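Villalba Mending Night Goes Monthly

The Saturday mending night at the Villalba branch library drew so many people in its first season that it will now run every month, starting in December, and the library is opening the big upstairs room for it.

Parvathi Mathew started the evenings last winter with one table, a lamp and a shoebox of yarn ends. She figured a few neighbors might bring socks. They brought socks, all right, and also ski hats, baby blankets, a grandfather's vest and one enormous afghan that took three people to carry in from the parking lot!

"I kept running downstairs for more chairs," Mathew said. "People who came to drop something off ended up staying until we locked the doors, and half of them went home knowing how to darn."

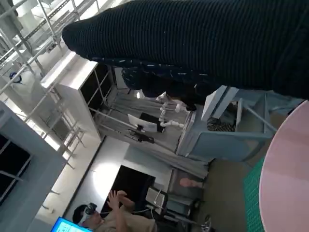
Sweaters are the heart of it. Menders at the fall sessions closed up elbows, cuffs, neckbands and more moth holes than anyone would like to think about, and the question that comes up most is how to match a color. Dark knits are a particular headache. On a navy garment with fine ribbing, a repair in the wrong blue jumps right out, so Mathew teaches people to carry the yarn to a window and check it in daylight before threading the needle. Light flecks like the white and pale blue ones along the lower edge are friendlier, she says, as a small darn can sit among them and pass for one more speck.

Not everybody wants the repair to disappear. Yatziri Villaseñor, who teaches the visible mending table, likes bright orange on gray and has been known to put a yellow star on a perfectly serious cardigan. Her table fills up first, and teenagers especially seem to love it. She will be back in December with a new lesson on patching mittens, thumbs included (thumbs are tricky).

The bigger room means space for 55 people, up from 20, and a separate corner for beginners where Seul-gi Son will teach duplicate stitch, Swiss darning and how to pick up a dropped stitch before it runs all the way down. There will be a swap basket too. Wool, cotton and blends are all welcome, but please wind loose yarn into a ball first, and wash anything that has been sitting in the attic.

Admission is free. Needles and scissors are provided, though regulars tend to bring their own. Doors open at 6 p.m. and the kettle goes on right after. Sign up at the front desk, and bring the sweater you've been hiding at the back of the closet.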